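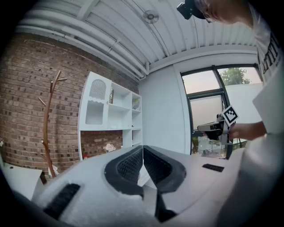 4. Words for narrow places

4.1 The gap words

Of all the word families in the Vornden material, the one we most enjoyed working on is the set of words for gaps. Standard English gets by with gap, slit, crack and a few others, and most of us use them fairly loosely. Older speakers in Vornden are much fussier! They have separate words for a gap you can see through, a gap you can get a hand into, and a gap that narrows towards one end, and they correct each other (and us) quite cheerfully when the wrong one is used.

The full list gave us 382 uses of a gap word in free conversation, from 30 speakers. The commonest by a long way is smoot, which is well known from other northern dialects as a hole in a wall or hedge for small animals. In Vornden it has spread. A smoot can be the space under a door, the missing slat in a fence, or the break in the cloud that tells you to get the washing out. What all these have in common is that something passes through: light, a draught, a hen. A crack in a plate is never a smoot, however wide it gets.

The second word, nick, covers gaps that have a bottom. Cuts in wood are nicks, so is the notch on a tally stick, and so is the dip in the skyline where the Closodo road goes over. Speakers under fifty use nick in the ordinary way and were surprised to hear their grandparents use it of a hill.

Our favourite is chimp, which we have not found with this meaning in any printed glossary. A chimp is the space between two things that face each other and nearly meet. The lips of a purse have a chimp between them, and so do the jaws of a vice and a pair of gateposts that have leaned together. Two black curved pads with a narrow gap between them, coming together in a V (Figure 4), make a textbook chimp. The word carries a strong sense that there are two sides. One speaker put it very well: "A smoot's in a thing. A chimp's atween two."

4.2 Overlap and disagreement

The edges between these words are not perfectly sharp, and it would be odd if they were. Curtains that do not quite close caused a lovely argument in the group session. Half the room held out for smoot, on the grounds that the light gets in, and the other half for chimp, because there are two curtains. Both sides agreed that if you held the curtains nearly shut with your hand it became a chimp, so shape may matter less here than the feeling that the two sides are being brought together.

We see the same thing in the verb. To chimp is to close something almost fully, as in "chimp that gate, I'm coming back". It turned up 17 times in the recordings, always with doors, gates, lids or eyes. Chimped eyes are half-closed against the sun. Bermúdez, in her notes on the Mocanu farm recordings, has a speaker asking for the oven door to be left "on the chimp", and we later heard this ourselves from two sisters who grew up on the next farm.

4.3 Where the words are going

Among the youngest speakers smoot is in rude health, helped by the primary school, where the gap behind the bike shed goes by that name. Nick has drawn back to its standard meaning. Chimp is the one to watch. Several teenagers knew the verb but had never met the noun, and one had assumed it was something to do with monkeys.

We had expected the noun to be the tougher of the two, as it was in Drukton, where the farm words for hinges and latches outlived their verbs by a generation. Why Vornden should go the other way is taken up in Section 6, together with the words for corners.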